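Verow Two-Arm Kit: Showing the Robot a Task
2018-05-31
By Jenő Kiss
Filed under: Help > Teaching by Demonstration > FAQ

These are the questions we get most often from labs and workshops that have just set up a two-arm table and want to record their first tasks.

What does "showing" the robot a task mean in practice?

A person steers both arms through the job from start to finish, and the software saves the joint positions and the camera views together. One full run is one demonstration. You repeat the run until you have enough of them, then train on the set.

Should I guide the arms by hand or use remote control?

Both work. Hand guiding is quicker to learn, but your own hands and sleeves end up in the video. Remote control keeps you out of the way and is what we suggest for anything with two grippers close together. Expect your first few remote runs to be slow.

What is a good first task for two arms?

Something where one gripper holds a part and the other works on it. A peg and a block with a hole through it are enough. Pick parts that are easy to replace and that you can put back to their starting spots without much fuss.

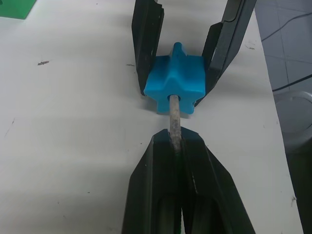 Wrist view: peg held in the lower gripper, star block between the open fingers of the upper one.

Why does the wrist view matter so much?

With small parts, the last bit of movement is hard to judge from across the table. The wrist view shows how the peg lines up with the hole. Keep it open on your screen for the whole run, and wipe the lens before you start a session.

Do I need to clean or repaint the tabletop?

No. Specks and scuffs on the surface are fine. What does cause trouble is a lamp that gets moved halfway through a set, so leave the lights alone until you are done.

How many demonstrations do I need?

For a single pick and place, 30 good runs is a fair start. Tasks that use both arms need more. Our Prorkley demo set has 129 runs, and the larger Kondodel set has 2231, though that one covers several tasks.

Can the arms handle soft or flexible parts?

Yes, but practice first. A cable moves when either end moves, so both arms have to be steered with the other in mind. Go slowly when the cable is stretched between the grippers – a sharp pull can take it out of the fingers.

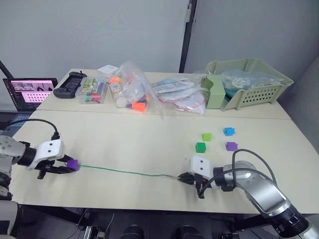 Reading time: 3 minutes

Can I leave other things on the table?

Spare cubes, bags of parts and a laptop can stay, as long as neither arm will reach them. If you shift them between runs, do it on purpose and do it often, so the robot doesn't learn to rely on one layout.

What should I do with a bad run?

If you dropped the part and gave up, delete it. If you fumbled and then recovered, keep it – those runs are useful. Mark them "recovered" in the run list so you can filter them later.

Will recordings made in MacRitchie 2 open in the current version?

Yes. Use Import, then choose the folder, not the single files. Sets with more than 2000 runs should be split first. The April update fixed the bug that swapped the left and right arm names on import.

Can two people share the controls?

One person per arm is possible, but timing suffers. We recommend a single operator for each set.

Contact Verow support | © 2018 Verow | Back to top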